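Skolton Town Supporters' List
Subject: Re: Saturday's coach to Bramow
Date: 9 Oct 2021

Morning all,

Replying to the whole list because I've had the same message from several people since Thursday night. The original is quoted underneath with my answers in between.

> Does anyone know if the coach to Bramow is still running? I heard at the
> ground that it had been dropped because the numbers were down. I've
> already bought my match ticket and I don't drive.

It is still running. We were short on Wednesday, but the Toswood branch have joined us and the coach is now nearly full. It leaves the Station Road car park at 10 sharp and stops at Toswood by the war memorial. The driver won't wait at Toswood, as it's a bus stop and he got moved on last time.

The fare is £20 for adults. Under-16s are half that. Please bring the right money if you haven't paid online.

> Also, is it true we only got a small allocation? My brother-in-law
> tried to buy on Tuesday and was told they had gone.

We were given 336 tickets, all in the covered end. That is fewer than last season, when we had part of the side terrace as well. Bramow say the terrace is closed while the barriers are checked and they don't expect it back before January. The club shop sold out on Tuesday afternoon but a few have been returned, so he should ring them this morning. There will be no cash sales at the away turnstiles.
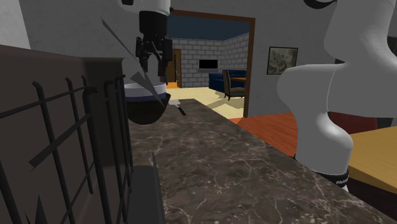

The other thing people keep asking about is the team. I was at the open training session on Thursday and can only pass on what I saw. Shirima trained with the main group and took part in the small-sided game at the end. He had strapping on his left knee but was turning and striking the ball freely. The manager told those of us by the fence that he would make a decision on the morning of the match. My guess is the bench.

If he doesn't start, I'd expect the same back four and the same two in midfield as last week. We lost 2-0 but I didn't think the defence did much wrong. Both goals came from corners that we should never have given away, and the second took a deflection. The trouble was at the other end. We had one shot on target before half-time and it was from the halfway line.

> I'd drop the lot of them and play the youth team, but I don't suppose
> anybody listens to me.

I'll leave that one, except to say that the youth team are away as well and kick off at the same time.

A few notes on Bramow for anyone who hasn't been. The ground is a fair walk from the town centre, uphill, and the coach will park behind the leisure centre next door. The away end has its own tea bar. It closes at the start of the second half, so go early. The nearest pub takes away supporters but not in large groups, and it doesn't do food on match days. Their stewards search bags, and they took umbrellas off people last year, so wear a coat with a hood.
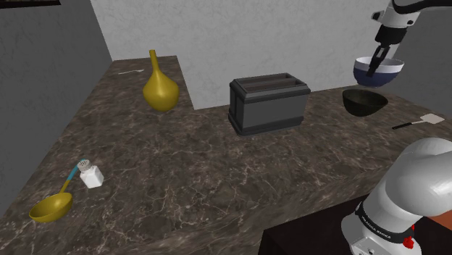

Can I come back on the coach if I'm going up by train?

Return-only seats are available, but you need to tell me before we leave so that your name is on the driver's list. The price is the same as for a full trip. The coach sets off home twenty minutes after the final whistle.

On the home game against Thornley the week after, the date has not changed, whatever the fixture app says. I checked with the club office yesterday. Kick-off is the usual time and season tickets are valid.

Last point. Would whoever left a blue flask and a pair of reading glasses on the coach after the last away trip please get in touch. They are in a carrier bag at my house and I'll bring them with me today. If they aren't claimed, they'll go to the lost property box at the club.

See you at the car park.

Upendo Ndung'u
Away travel, Skolton Town Supporters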